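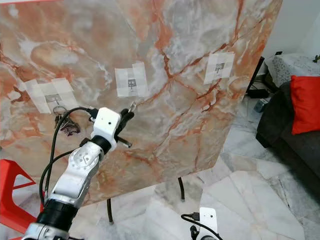 Notebook, Jul 24, 2019. Bratolari registry, testnet

Carrying on from yesterday. Goal for today: get the cookstove offset batches from Bimham to mint, transfer and retire without me poking the database by hand. Shivam on the contracts, me on the meter side, Pankaj in and out.

Contract redeployed first thing, new address is on the shared sheet. Old address still in the wallet config on Shivam's laptop, lost most of an hour to that. Symptom was "unknown batch" on every retire call. CHECK THE ADDRESS FIRST next time.

Batch loaded: 108 meters, 600 credits, vintage May. Units are whole tonnes. We said no fractions in the spring and I still think that's right, but see below.

Mint

Mint went through on the second try. First one ran out of gas because the batch metadata was going on chain as a string. All of it, including the site notes. Moved the notes off and kept only the hash of the file. Much cheaper. Shivam wants the vintage and the methodology code to stay on chain in clear so a buyer can read them without asking us for the file. Agreed, they're short.

Hash mismatch after that. Took me ages. The export from the meter portal writes Windows line endings and the script on the server strips them. So same file, different hash depending on who ran it. Normalizing before hashing now, and put a line in the readme. Rajkumari had this same problem with the forestry files and did mention it, I just didnt write it down.

Transfer

Registry account to Gökçe test account, fine. Gökçe to Destesness, fine. Balances agree with the explorer.

Tried sending to an account that hasn't passed the ID check. Should be refused. It was NOT refused. Whitelist check is on the sender only. Shivam fixing, wants a test for both sides before he merges.

Question from Pankaj: if a holder gets dropped from the whitelist while still holding credits, are they frozen or can they still retire? My vote: can retire, can't transfer. Retiring hurts no buyer. Needs King-fai's ok because the wording in the user terms says "suspended" and leaves it there.
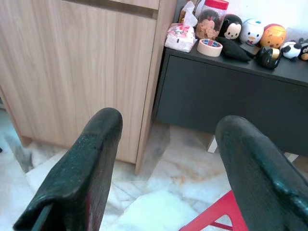

Retire

Retired 5 from the Destesness account. Credits burned, event fired, certificate page came up with the right serials. Beneficiary name blank though. The field is in the event but the page reads it from the old table. Easy one, mine.

Retired the same serials again on purpose. Refused, good. Error text is useless ("revert"), want it to say already retired and give the date.

Now the fractions thing. Yogesh has a customer who wants to offset single deliveries, way under a tonne each. Options as I see them:
- go to kilograms as base unit, everything downstream changes
- keep tonnes, pool small claims in one account and retire when it fills up
- tell him no

Leaning pooling. Worry is that the claim is made to the customer before the credit is really gone, and an auditor will ask about the gap. Yogesh says weekly sweep would cover it. Not sure. Want to see how the methodology people word it before we build anyhting.
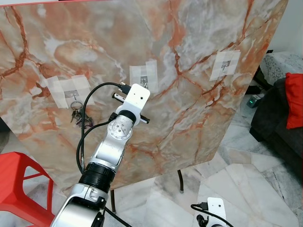 Photo: Rajkumari Garg

Meter feed

3 meters at Bimham reporting zero for the whole month. Either stoves not in use or the SIMs are dead. They are in the batch anyway and contribute nothing, so the total stands, but flag them in the monitoring report. Asked Rajkumari to call the field office.

Also duplicate readings when the gateway reconnects, it resends the last packet. Dedupe on meter id + timestamp. Was already doing that in the import, wasn't in the daily total. Is now. Re-ran May, total did not move, so none of them landed in this batch.

Left open
- whitelist check on receiver (Shivam)
- beneficiary name on certificate (me)
- readable error on double retire (Shivam, low)
- frozen holder rule, ask King-fai
- pooling note for Yogesh, half a page, not more
- rotate the testnet key, it's been pasted in chat

Server left running overnight with the feed on. If the disk alert goes off it's the debug log, just delete it.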